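Robots at Work: The Skistbridge Laundry
September
By the Girard Learning Office

The Drultex laundry in Skistbridge cleans 2,000 towels and cloths each day. Machines do the washing and drying. Folding is harder for a machine, as cloth bends and bunches in many ways.

The laundry now has a folding robot called Revora. It folds 300 cloths an hour. Eight workers who once folded all day now teach the robot, check its work and fold the difficult pieces. 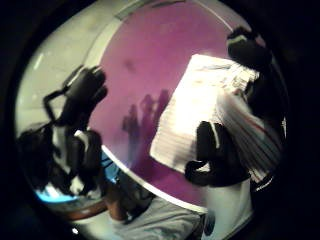
Page last updated: September

A white cloth lies folded on a pink tabletop, with black gloves close to it. People still need to learn new skills when a robot arrives, and Drultex gives them paid time to do so.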